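Notebook, key table, Starkdale workshop
Reading time: 2 min

9th July

Continued with the key place for the front bench. The old habit was that everybody left keys where they stood, and then in the evening we searched. I want one ring for the shared doors and one fixed place on the table where it lives, so that a person coming in can find it without asking.

The ring from Mullus is the one I keep. It is plain metal and closes well. The small split rings we had before opened by themselves in a pocket, and I lost the key of the solvent cupboard in this way last November. The colored tags help more than I expected. I wrote the list new:

orange: front door
yellow: store room
blue: Pasaribu cabinet
black: meter box
pink: bicycle shed

The keys themselves are small and look too much the same, so the tag is what one reads first. I did not put text on the tags. Text rubs off after a few weeks and then it is worse than no text.
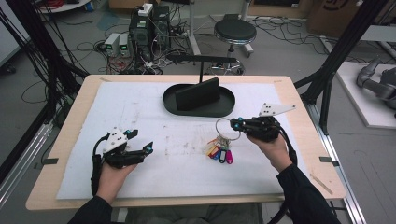
Where should the ring go when the table is needed for other work?
On the hook inside the store room door, at shoulder height, and back to the table before the last person leaves.

The white cover on the table is getting marks. I tried soap and warm water on one corner and the gray came off only partly. The dark specks stay. I can turn the sheet over, but first I must check if the underside is better. A new one from Purnum costs 18 for the size we need, and cutting takes up to 25 minutes if done with care. I leave it for now.

About the tray. I like the black oval one because of the rim. Small things do not roll away from it, and it is easy to see on the white. The bad side is that it is also an invitation. In the first week it collected screws, a pencil, two coins. I would like to keep only the stand in it.
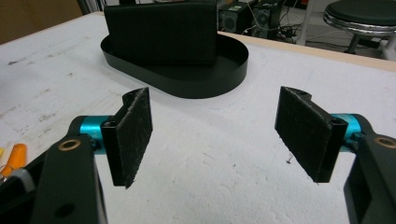
For this reason I also think the ring should not go in the tray at all, but next to it on the near side. When keys are in a tray under other things they are again lost. I will try this for 30 days and write down each time the ring is missing in the evening. If it is more than eight times, we go back to a board on the wall.

Still to do:
- second hook for the store room
- spare yellow tag
- ask at Pasaribu if the cabinet key can be copied
- felt under the tray, it slides

Recent entries
Drawer labels, second try
Which glue for the bench edge
Shelf heights in the store room

Contact | © Starkdale workshop notes | Back to top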